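4. Setting Up Your Hivska Tablet and Your Gadeo Account

If you are reading this on paper, you are at Sorkberg and you have been issued a tablet. If you are reading it on the web, you are probably family, and you should skip to 4.3, where the money goes.

What comes in the bag

One Hivska tablet, clear case. One pair of clear earbuds. One charging cord, short. One card with your resident number and a temporary PIN. The case, earbuds and cord are see-through so that staff can check that nothing has been tucked inside. You will get used to owning only things people can look into.

Check that the number on the card matches the number on your ID before you leave the property window. If it does not, say so right then. Once you are back on the unit it becomes a written request, and written requests go in a box.

4.1 First start

1. Charge the tablet on the dayroom rack until the light turns green. Do not use the outlet in your cell. It fits, and it will cost you the tablet.

2. Hold the side button for 13 seconds. Nothing will appear to happen for the first 12.

3. Enter your resident number, then the temporary PIN.

4. Choose a new PIN. The tablet will refuse your birthday, your resident number and 1234, so that takes care of most of the population.

5. Say the voice phrase three times when asked. Say it the way you normally talk. Residents who do a funny voice have to do the funny voice every time they log in, and it gets old by the second week, especially for cellmates.

6. Read the terms of use and press Accept. There is a Decline button. It turns the tablet off.

Note: The tablet is not on the internet. It talks to one server, which talks to Gadeo. There is no browser hidden under the weather icon. Every unit has a guy who says there is.

4.2 Sending your first message

1. Open Mail and press New.

2. Pick a contact. The list will be empty until someone outside has added you (see 4.3). You cannot add them yourself.

3. Write your message. The limit is 800 characters, spaces included. The counter in the corner turns red near the end and does not negotiate.

4. Press Send. The message will show as Pending while it is read by staff. Weekdays this usually takes a day. Weekends it takes the weekend.

5. If it shows as Returned, open it for the reason. "Code" means somebody thought your recipe was a code. Write the recipe out in full words and try again.

Caution: Messages lock the screen after ten minutes of no typing, and a locked draft is a lost draft. Write long ones on paper first. This also helps if you are writing to someone you are mad at.
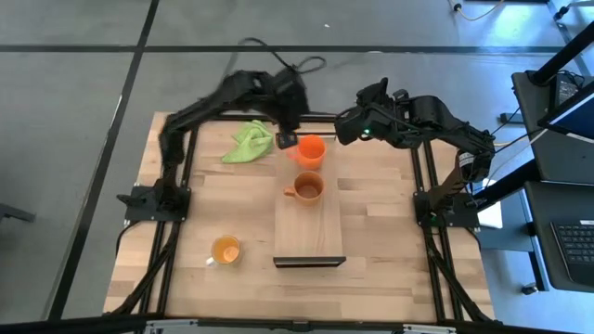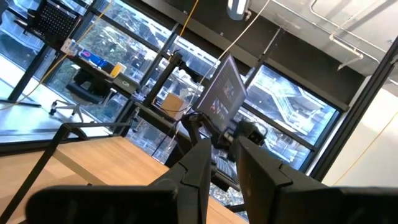
Page last changed: January

4.3 For family and friends

1. Make a Gadeo account with your legal name. Nicknames bounce, including the one he has called you for twenty years.

2. Upload a photo of your ID. Lay it flat in good light. The system rejects glare, fingers and bedspreads with a pattern.

3. Search for the resident by number. Searching by name works too, if the name is unusual and spelled in his file the way his mother spelled it.

4. Press Request Contact and wait for approval. You will get an email. Look in spam.

5. Buy message credits. One credit sends one message of up to 800 characters. A photo costs an extra credit. Replies from inside come out of the resident's own credits unless you tick Prepay Reply. The box is small and gray and sits underneath the big Pay button, so look for it before you press anything.

Note: Message credits and Makris commissary money are two separate accounts. Money put into Makris cannot send a message, and message credits cannot buy soup. Moving funds from one to the other takes a paper form at this end, and most people find it easier to just wait and eat the soup.

4.4 Music and books

The free library has 1,110 books and 174 audio titles. The books are mostly old enough to be free everywhere. There is a great deal of whaling. The audio titles include rain, a different rain, and a very good course in beginning Italian.

1. Open Library and press Borrow.

2. Wait for the download at the dayroom rack. It will not finish in your cell.

3. Titles return themselves after two weeks. If you were nine pages from the end, borrow it again. Your bookmark will be gone, so write the page number down somewhere.

4.5 If something goes wrong

Screen frozen: hold the side button for 13 seconds, as above.

PIN forgotten: three wrong tries lock you out until Thursday, when the tablet desk is open. Bring your ID.

One earbud dead: replacements are sold as a pair through Makris. Keep the good one. People trade.

Cracked screen: report it the same day, even if you are embarrassed. A crack you report is a repair. A crack found during a search is contraband, and you will be writing your messages in pencil for a while.

Tablet missing: tell the unit officer before count.

Go on to Section 5 for video visits.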